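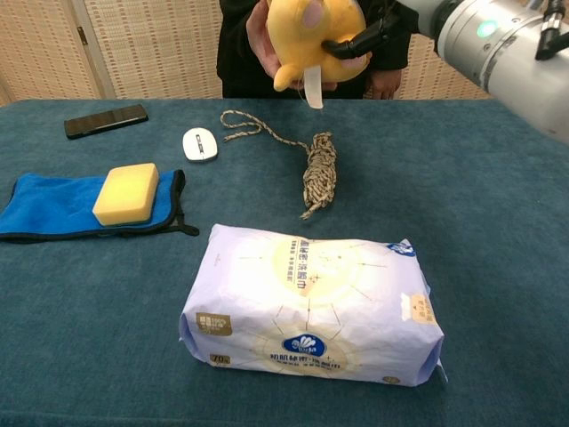 Evov merchant settlement now T+2?

tillroll
Posts: 90
Card takings through our Evov terminal used to land next morning. Since the December terms they arrive two working days later. Fee unchanged. Has anyone at Flivthorpe market had the same?

ledgerhand
Same here. Clause 5 of the new terms lets them hold funds while Dinamer does the clearing. Refunds are still debited the same day, so your balance can go negative over a weekend.

packhorse
Dinamer isn't the cause. Tufa clears through them as well and I get paid next day. Evov is sitting on the float.

ledgerhand
Tufa prefunds its payouts – different model, and you pay for it in the monthly charge.

packhorse
Still cheaper than an overdraft.

tillroll
Mine has no monthly charge, so the comparison depends on turnover. Does Tufa want a minimum term?

packhorse
Not on my contract. Check the terminal hire, though, it's billed separately.

tillroll
Thanks. Will ask both for a written quote.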